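The Noltside Datum

The leveling office at Noltside closed its books in June, and Ginevra Fontana was given the last of the unresolved loops. There were 20 of them. Nineteen closed to within tolerance after she corrected the rod constants. The remaining one, which ran from the harbor benchmark up to Turkari and back by the quarry road, failed to close by the width of a thumb.

She recomputed it by hand. The misclosure did not change. It was too large for refraction and too small for a misread foot.

The field book had been kept by Tullio Costa, who had run the Turkari line alone for most of his career. His figures were upright and evenly spaced. He recorded temperature at every setup and wind at every second setup. Between stations 41 and 42 he had recorded a pause of 99 minutes, with no cause given.

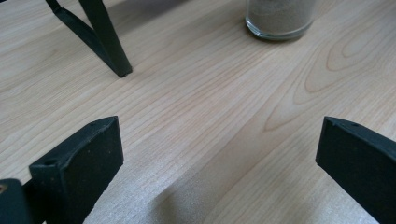

Fontana drove up to see him. Costa had been retired for six years and lived in the last house before the pass. He put her at the table and brought the coffee in before she had finished stating the problem. The grain in the tabletop closed on itself in long ovals, ring inside ring, like contours around a low hill, and she caught herself assigning an interval to them. She opened the field book across the rings and turned it to face him.

"Forty-one to forty-two," she said.

"I remember it."

"You stopped for 99 minutes."

"The instrument was on its tripod the whole time. I checked the bubble before and after."

"The bubble is in the book. The reason is not."

Costa read the page from top to bottom, then the page before it. He had the habit of checking arithmetic he had already checked. Then he got up and went to the back room, and she heard a cupboard door.

He came back with a jar and stood it toward the far side of the table. 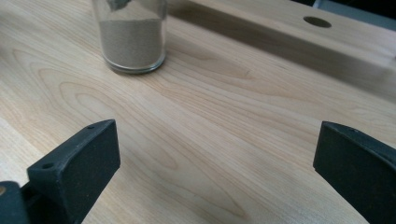
Clear glass, straight sides, a thick rounded base.

"Station 42 was a brass pin in a boulder," he said. "You have the description. Boulder, 600 paces above the Ejigu spring, pin set in the north face."

"I have it."

"When I got there the boulder had moved. Downhill, by roughly the length of my foot. The whole slope had gone with it, so it looked the same as always. I would not have noticed except that I used to sit on a flat stone to write, and my knees no longer fit."

Fontana wrote this down, including the knees.

"The procedure was to abandon the pin and report the slope," she said.

"The procedure was to report the slope to Multis. Multis held the quarry lease and paid for the line. I had reported it to them twice before. So I sat for 99 minutes and decided whether to do it a third time, and then I took my backsight and went on."

"You leveled to a pin you knew was disturbed."

"I leveled to where it was. The elevation in the book is correct for that afternoon."

She considered this. It was true, and it accounted for the sign of the error as well as its size. The outbound run had used the old height of the pin and the return run had used the ground. 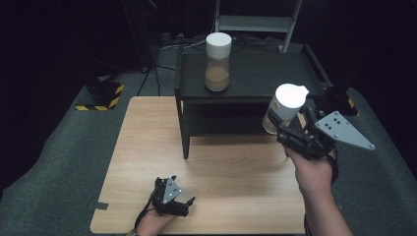 "Is the slope still moving?" she asked.

"I go up with a staff every spring. Last year it was quick. This year, less."

"You have readings?"

He had 400 of them, in a book of the same make as the one on the table, ruled in the same way. Temperature at every setup. Wind at every second setup. The remarks column was empty until the final page, where he had written the name of the spring and the word "dry."

Fontana asked if she could take it with her. Costa said she would need to sign for it, and went to find a form. The forms were office stock, discontinued before she was hired. She filled in all four parts and he tore off the pink one and kept it.

At Noltside she entered the loop as closed, with a note. The note ran to two pages and cited both books. In the column for the condition of station 42 the permitted entries were Good, Fair, Destroyed and Not Found. She wrote "In motion" and initialed it.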